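Gripper trial: Trokelix pads against the Premcombe set

The pad comparison is finished and the hand-held pairs are back on the shelf, so this is a short account of what we did and which pads we are keeping. Thanks to everyone who took a turn at the board. A few people asked at the last meeting why we were spending June on finger pads when the arm controller still needs work, and the answer is that the controller can't be tuned sensibly until we know what it will be closing on the object.

The trial used the same job for both pad sets. The operator works with a gripper in each hand, takes a thin-walled plastic tub, turns it, passes it across if needed and puts it on or beside the wire rack. We picked tubs on purpose. They flex when you squeeze the rim, they slide on smooth pads, and the shine off the plastic gives the cameras trouble. 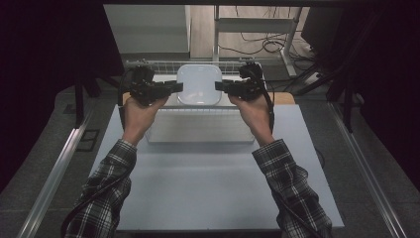 The Premcombe pads are the softer of the two and most people liked them straight away. They forgive a poor approach, so a new operator gets a grip on the rim sooner. The trouble shows up when both hands come in together. With the jaws pointed at each other over the middle of the board there isn't much room left, and the soft pads bulge when they close, which uses up some of that. You also have a cable coming off each gripper and down past the wrist. Several operators said they were steering around the cable as much as around the tub. We have asked for right-angle connectors for both hands and will route the cables up the forearm when those arrive.

The Trokelix pads are stiff and flat on the inside. They need a straighter approach, and if you come in crooked you only catch the rim with one corner. Once closed, though, they stay put, and a tub can be tipped right over on its side without the rim creeping. Ottavio Marchetti ran most of the Trokelix sessions and found that people stopped fighting the pads by their second sitting.
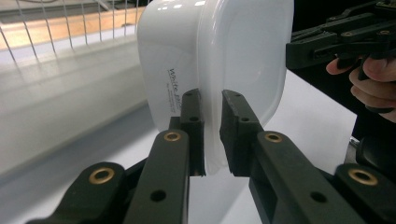
Across both sets we logged 873 usable passes. We had planned for 2,000, but a good number were thrown out in the first week when the clocks on the two hand cameras drifted apart. Testa, our logging script, now checks the clocks at the start of each run and refuses to record if they disagree. If it refuses, restart both cameras and try again. Please don't edit the check out of your own copy.

On drops, the stiff pads did better on the rim and the soft pads did better on the rounded corners. Most of what we want the arm to do this year is rim work, so the stiff pads win on that. Wear was closer than expected. One stiff pad chipped near its lower edge and the soft pads picked up grit from the carpet whenever they were put down there. Put them on the bench, please.

The head camera held up well for the rack work. It keeps both grippers and the whole board in view from a normal standing position, although taller operators had to drop their chin to keep the near edge in.

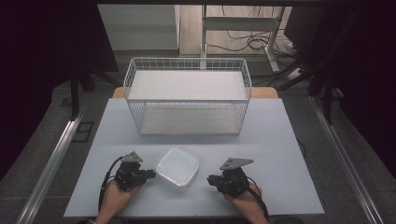
We tried it at two heights and the lower one was easier on the neck. The hand cameras are still the better source for anything at the rim, where the head view is often blocked by a knuckle.

From here we fit the Trokelix pads to the Plirusden arm and repeat the tub job with no operator holding anything. The first 400 passes will be slow ones at reduced closing force. The Premcombe pads stay in the drawer under the bench and can be signed out for other work.

The arm session is on 13th June, after lunch. Bring closed shoes, and let Ottavio know beforehand if you want time on the controller.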